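# About Skadside

Skadside is a small evening school for people who want to learn to look at the sky. We teach naked-eye and small-telescope astronomy in the middle of Pelitport, streetlights and all, and we love it!

We started with one borrowed classroom and a stack of paper star wheels. The first course was meant to run for a single term, but the people in it wouldn't go home (they stood in the parking lot arguing over whether they could split a double star with a cheap pair of binoculars), so we wrote a second course, and then a third. Last year 321 students came through our beginner program. Many of them had never looked through an eyepiece before, and it's hard to describe how much fun it is to stand next to someone who is seeing Saturn for the first time.

## What we teach

Our beginner course, First Light, starts every September. You learn the bright stars, how to follow the planets from week to week, and how to find your way from one constellation to the next without an app. After that most people go on to Brinis, our observing course, where you keep a logbook, sketch at the eyepiece and work through a list of double stars and clusters picked for city skies.

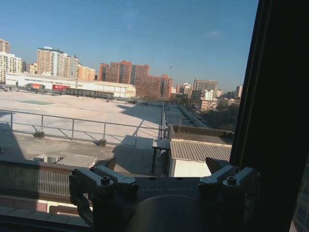 We get asked a lot whether you can really do astronomy in a city. Yes, you can! The Moon doesn't care about streetlights, and neither do Jupiter, Venus or the brighter doubles. You do lose the faint galaxies, so twice a term we take a bus out to the Yatsenko farm, where the Milky Way is bright enough to stop a conversation. Bring a hat, and more socks than you think you need.

## Our library and telescopes

Students can borrow any of our 568 books and star atlases, along with simple tabletop telescopes that fit on a bus seat. Loans are for 2 weeks and you can renew if no one is waiting. We also keep every logbook that former students have been kind enough to leave with us, and reading through them is one of the best ways to spend a cloudy evening: half of the entries are about clouds.

## Joining us

You don't need math, equipment or any background at all. Classes begin at 7 p.m. and end when the tea runs out, or a bit later if the sky is clear. Teenagers are welcome with an adult. Places in First Light fill up over the summer, so send us a note through the contact page and we'll write back with the next open date and a reading list.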